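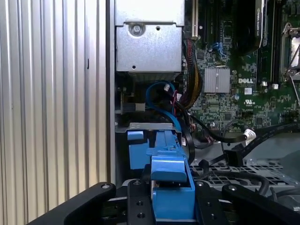 Ata da reunião do grupo de trabalho "Desmontagem robotizada de equipamento informático"

Âmbito: regras de boa prática para células com manipulador e câmara no punho
Participantes: representantes da Wemelora (operação), da Bemberg (integração) e da Aitken (segurança de máquinas)
Início: 14h30
Documento de base: projeto Pruralov, regras de célula, versão 2

1. Aprovação da ata anterior

Aprovada com uma correção no ponto relativo às garras: onde se lia "força máxima" passa a ler-se "força nominal de preensão".

2. Estado da versão 2 das regras de célula

A Bemberg apresentou o texto consolidado. Foram recebidos comentários da operação e da segurança. Ficaram por fechar os capítulos sobre manuseamento de suportes de disco, cabos no volume de trabalho e registo de paragens. Os restantes capítulos consideram-se estáveis e só serão reabertos mediante pedido escrito.

3. Preensão de suportes e peças plásticas

3.1. O grupo discutiu o uso de patilhas e alavancas de libertação como ponto de preensão. A Wemelora defendeu que se mantenha a possibilidade, por reduzir o número de trocas de ferramenta. A Aitken objetou que a alavanca não foi dimensionada para suportar o peso do conjunto durante o transporte.

3.2. Decisão: a alavanca pode ser acionada pelo manipulador, mas o transporte faz-se com preensão no corpo do suporte, em duas faces opostas. A regra aplica-se a suportes com ou sem disco montado.

3.3. A força nominal de preensão para peças plásticas fica limitada a 60 N. Valores superiores exigem ensaio documentado por modelo de suporte.

3.4. Os parafusos de fixação dos dedos e das placas da garra são verificados no início de cada turno. A verificação é visual e por marca de tinta; o reaperto só se faz com chave dinamométrica.

4. Cabos no volume de trabalho

4.1. A Wemelora referiu que a maior parte das paragens não programadas ocorre na aproximação à gaiola dos discos, por contacto com cabos de dados ou de alimentação. Nos chassis de secretária o trajeto dos cabos varia de unidade para unidade, mesmo dentro do mesmo modelo, e a trajetória gravada não pode ser tomada como livre de obstáculos.

4.2. Foi proposta a obrigatoriedade de uma imagem de confirmação antes de cada descida da garra abaixo do plano superior do chassis. A Bemberg aceita a regra desde que a imagem seja obtida com a câmara do punho, sem paragem adicional do ciclo. 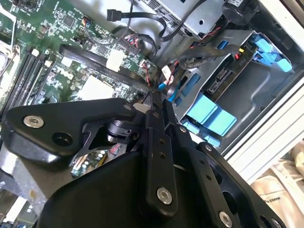

A distância mínima entre os dedos da garra e a placa-mãe, em movimento livre, foi fixada em 8 mm. Abaixo desse valor, a velocidade é reduzida ao regime de aproximação e o controlo de força tem de estar ativo. A Aitken pediu que a distância seja medida a partir do ponto mais saliente da garra, incluindo cabeças de parafuso e articulações, e não a partir da ponta dos dedos. Aceite.

4.3. Não é permitido puxar cabos pelo condutor. A desconexão faz-se pelo corpo do conector. Se este não estiver acessível, a unidade é encaminhada para posto manual.

4.4. Ficou em aberto o tratamento dos cabos planos. A operação considera que devem ter regra própria. A integração prefere uma nota ao ponto 4.3. Volta à próxima reunião.

5. Energia residual e descargas eletrostáticas

5.1. As unidades entram na célula desligadas da rede há mais de 48 horas. O rótulo de entrada deve indicar a hora de desligamento.

5.2. As placas metálicas da garra são ligadas ao ponto de terra da célula. O valor de resistência admissível será proposto pela Aitken.

5.3. Objetos pessoais, sacos e embalagens ficam fora da zona delimitada durante o ciclo automático. A Wemelora solicitou que a delimitação seja marcada na bancada. Aceite.

6. Registo de paragens

O registo passa a distinguir contacto com cabo, perda de preensão, falha de reconhecimento e intervenção do operador. As imagens do punho associadas a uma paragem são conservadas até à revisão mensal. O formato de exportação não foi discutido.

7. Ações

- Bemberg: integrar os pontos 3.2, 3.3 e 4.2 no texto e distribuir nova redação em julho.
- Wemelora: enviar lista de modelos de chassis em que o conector não é acessível à garra.
- Aitken: propor valor para o ponto 5.2 e método de medição para a distância mínima.
- Wemelora e Bemberg: redação alternativa para cabos planos.

Encerramento: 16h10

Documentos relacionados
Pruralov: regras de célula, versão 2 (texto consolidado)
Verificação de garras no início de turno: folha de registo
Critérios de encaminhamento para posto manual
Ata da reunião anterior (corrigida)

Última atualização: julho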